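Subject: Re: [floor-list] Picking trial, what happens to our shifts

On Dec 9, Trevor Thibodeau wrote:

> The Dondine system handles 400 picks a shift at the other site. Does anyone know if we keep the packing bench, or do we all become "flow supervisors"?

Trevor,

We keep packing. I asked Diane Leclerc twice and got the same answer, so it may even be policy. Dondine decides the order of the picks and which carton gets used. People still reach onto the shelf and put the stuff in the box.

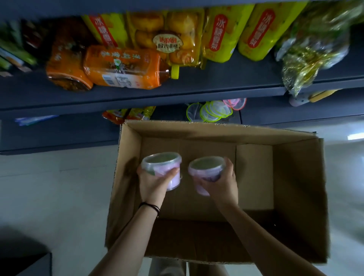 What does change is the walking. The new route sheet takes out 20 stops, which my knees support, along with most of my chances to talk to Aaliyah. The handheld also buzzes if you stand still for 27 seconds. I have been reading labels very slowly in protest.

Jayson wants the buzz off before January – reply to him, not me, if you agree. And "flow supervisor" is real, it's on the new badge form. Same pay.

Leif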